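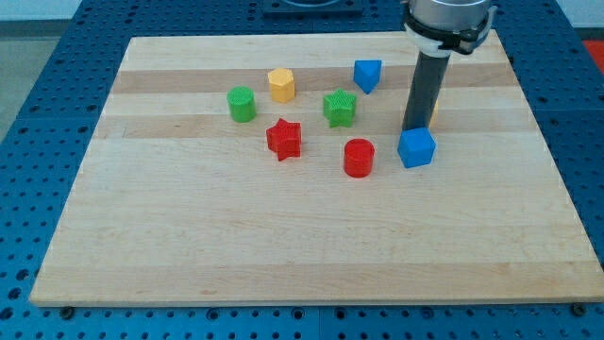

1/ Equipment budget thread, as promised. Wednesday, August 5, 2026 and the form is due Friday so this will be messy

2/ Arm is the easy line. One quote from Grolen, one from Bokel. Grolen dearer but the service centre is in town and they pick up

3/ What I left out last year: everything around the arm. Gripper, mounting bracket, perforated table, bolts. So many bolts. Gets its own line now

4/ Table -- get the one with the hole grid. We bolt a timber board on top and swap the board when it's chewed up. Cheap. Cirnow wanted $100 for a "work surface insert", no thanks

5/ Test parts. Little plastic shapes, stars, cylinders, cubes, different colours. Budgeting 40 for the year, they wander off

6/ Kolbrún Blöndal asked why not buy a second gripper up front. Fair. Put it in as a spare, 8 week lead time from Costello and I'm not sitting through that again like in March

7/ Training: 46 hours across the team. Yes thats a cost. Yes finance will ask

8/ Freight!! Get it in writing, incl. the tailgate lift. Grolen's first quote had neither

9/ Not decided: lease or buy. Lease looks nice till you read the bit about modifcations -- no drilling, no third party tools on the wrist. Which is all we do

10/ Leaning buy. If anyones leased from Bokel and got that clause changed, pls message me before Friday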